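The case for buying the dull robot cell

Most of the argument about tabletop robot cells is carried on in payload, reach and repeatability. These are fair things to publish and poor things to buy on. After two months with the Rirkell two-arm bench package, leased through Cullard for our packaging trials, I would put them fourth or fifth on the list. What decides whether a cell earns its floor space is fingers, cables and the hours of a technician.

The package is sold as a complete station: two six-joint arms, parallel grippers, wrist cameras, a surround and a seat of Prustetti, the teaching software. Cullard quotes one day for setup. Ours took three. Two of those went to the network, so I do not hold the full delay against the hardware.

The work we gave it is ordinary. Small craft supplies have to be picked up, turned, presented and put into a kit bag. A glue stick is a fair specimen. It is light, round, smooth and labeled on the side, and it offers a gripper very little that is flat. A hold that is good for moving the tube is often a bad one for showing its barcode, and the software does not know the difference until someone teaches it.

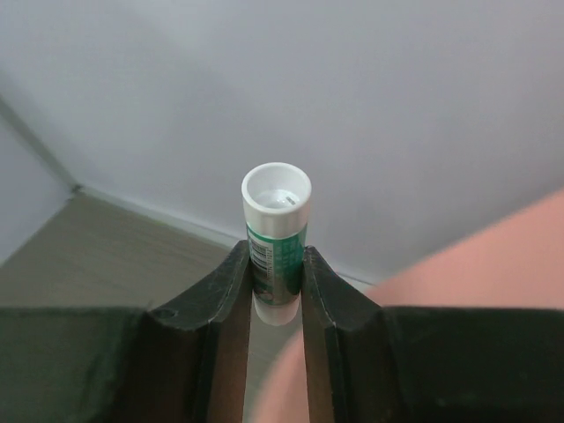
Fingertip geometry matters more here than force. The brochure gives a page to force control and one line to the fingers. With the narrow tips, a cylinder gripped slightly off its axis will pivot, and the arm carries on with a part that is no longer where the program thinks it is. Rirkell sells a grooved finger set as an option. I think it should be standard, and the flat set should be the option. Thitima Jaidee, our process engineer, disagrees: her view is that grooves fix one diameter and spoil the rest. She is right about our wider stock, and we still argue about it.

Next, the wrist cameras. Vendors like to demonstrate them on high-contrast blocks. On white plastic against a pale background, the edges wash out, and exposure has to be set by hand. Prustetti keeps that setting per camera when it ought to keep it per task. Changing jobs therefore means going back into a menu four levels down. This is a small software fault, but it is the one our operators bring up first.

Cabling deserves a line in every review and seldom gets one. A cable that runs outside the links needs slack for the full travel of the arm, and slack is what catches on fixtures. We moved ours twice in the first week. The service contract covers cable replacement but excludes "routing by the customer," a phrase Cullard should be asked to define in writing before anyone signs.

On the second arm I have changed my mind. I went in thinking that most buyers pay for two and use one and a half. For simple transfers that remains true, and a single arm with a decent fixture will do the job at lower cost. For jobs where one item is held while something else is done nearby, the second arm replaces a set of custom fixtures. We priced 12 such fixtures for our range before the lease began. Set against that figure, the extra arm looks less like a luxury.
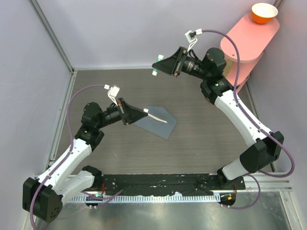 By Pichit Inthanon
Contributing writer, automation and light assembly

Teaching time is where the comparison should be made. Our operators needed roughly 18 demonstrations before a new pick was steady enough to leave running through lunch. Wattanapong, which offers a competing single-arm unit, asks for fewer, but its trial terms stop at 300 cycles, too few to show drift. We ran ours to 2000 and saw the worst of it after the midpoint. A buyer who accepts a short trial is being shown the good half of the curve.

I would ask any vendor for four items in writing: the finger options with prices, the length of the trial in cycles, the cable terms, and the name of the person who answers the phone after 5 p.m. Cullard gave us the first two promptly. The third took until October. For the fourth we got a web form.

Our lease is up for renewal next quarter. I have recommended that we keep the cell, order the grooved fingers for the two round items that justify them, and decline the extended software plan until exposure is stored with the task.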